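Sleeping mat

Home Topics Materials Household Index Print version

A sleeping mat is a flat, flexible floor or bed covering made from plant stems, leaves, or synthetic strips, used under the body during rest. It differs from a mattress in having no filling, and from a rug in having a smooth surface with no pile. Sleeping mats are most common in warm and humid regions, where they are laid directly on a floor, on a raised platform, or over the mattress of a bed in the hot months.

Materials

Most plant-fiber mats are made from sedges, rushes, split bamboo, rattan, palm leaf, or pandanus. Sedge and rush are cut near the base, sorted by length, and dried in thin layers. Stems of large diameter are split before drying, as a whole stem dries unevenly and tends to crack along its length. Drying in full sun gives a pale yellow color, while drying in shade keeps more of the green.

Bamboo mats are made either from narrow woven strips or from small rectangular tiles strung on cord. The tile type is heavier and does not fold along both axes. Synthetic mats use extruded polypropylene tube or tape. They resist mildew and can be hosed down, but they absorb no moisture and may feel slick against the skin.

Construction

The warp of a sedge mat is normally cotton, jute, or nylon cord, and the stems form the weft. On a hand loom, one worker feeds a stem through the shed and a second beats it into place with a heavy bar. Stems taper, so alternate stems are inserted from opposite sides to keep the two edges parallel. Frame looms in the Rovdale district are fixed at a set width, and mats of greater width are made by joining 2 panels with a flat seam.

Edges are finished by one of three methods. In the turned edge, the stem ends are bent back and tucked under the outer warp. In the bound edge, a strip of cloth is folded over the ends and stitched through. In the sealed edge, used only on synthetic mats, the ends are fused with heat. The bound edge lasts longest on a bed, where the mat is often pulled tight and tucked.

Grading

Mats are graded by density, straightness, and evenness of color. The Erkine scale, used by several wholesale buyers, counts stems per 200 millimeters of length and reduces the grade for each visible splice. A survey of stock held at the Adebisi market in May recorded 3,970 mats, of which 1,423 were sedge with a bound edge. Dyed mats were counted separately — the dye hides variation in the stem.

Use on beds

A mat placed over a mattress allows air to move beneath the sleeper and keeps the cloth below from clinging. Clothing and folded linen are often set down on it during the day.
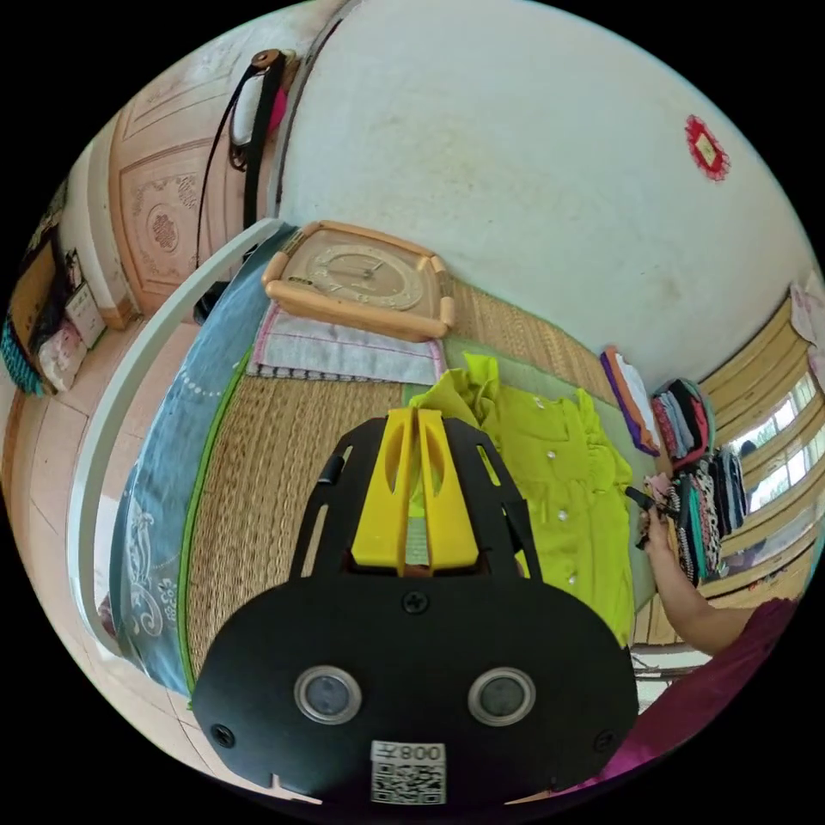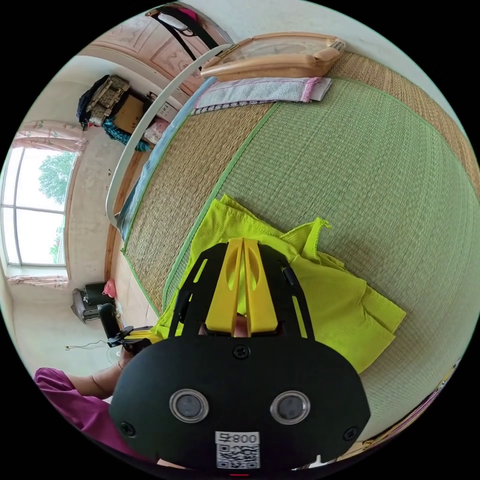
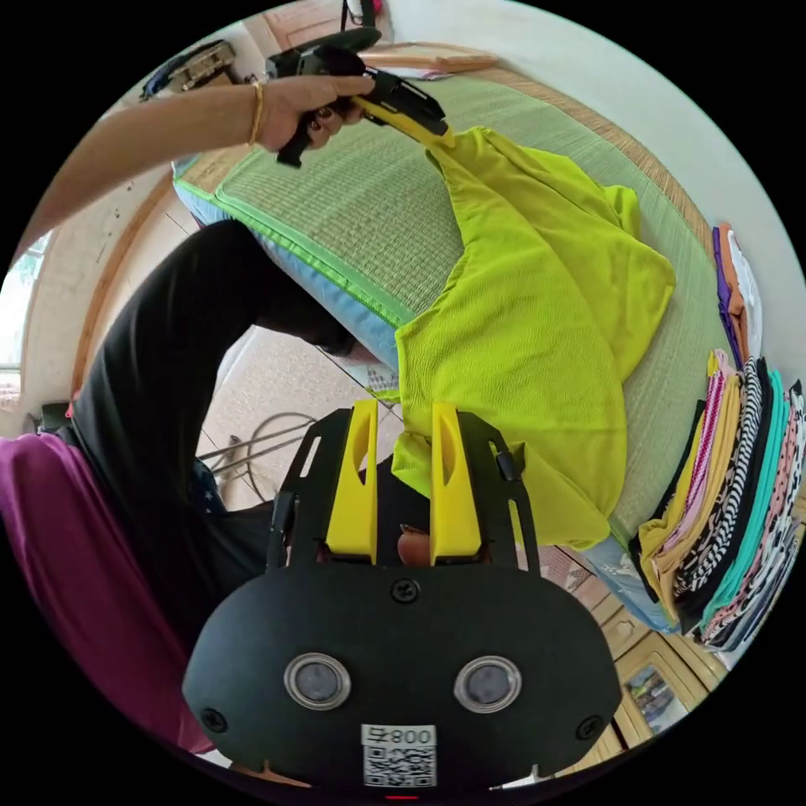
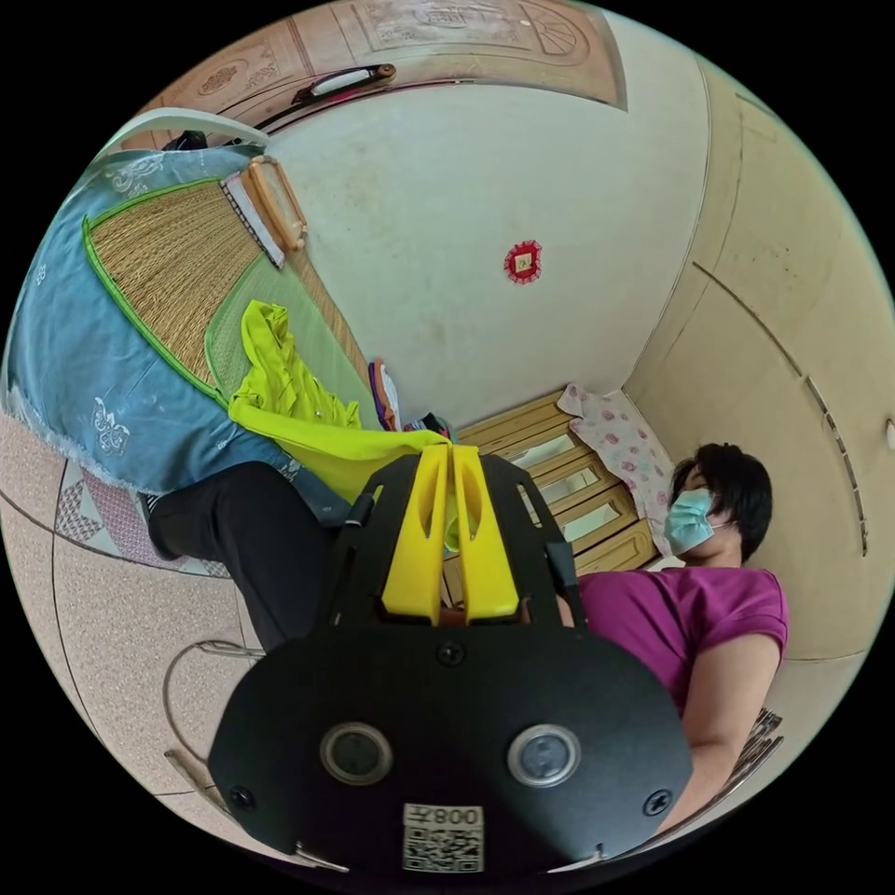
A mat used in this way should be slightly smaller than the mattress. An oversized mat bends at the side of the bed, and the stems break along that line within a season. Corner loops of elastic are supplied with some models, including the Tanosance folding mat, which has a cloth hinge at each fold.

Care and storage

Plant-fiber mats are wiped along the direction of the stems with a damp cloth and dried in moving air. Soaking swells the stems and loosens the warp. Mildew appears first as gray spots near the binding and can be removed at an early stage with diluted vinegar.

For storage, woven mats are rolled with the smooth face outward and tied loosely at both ends. Tile mats are folded only along the cord lines. Storage in closed plastic is not advised unless the mat is fully dry — trapped moisture stains the stems and weakens cotton warp.

See also: Bamboo weaving; Bed linen; Floor covering; Rush cultivation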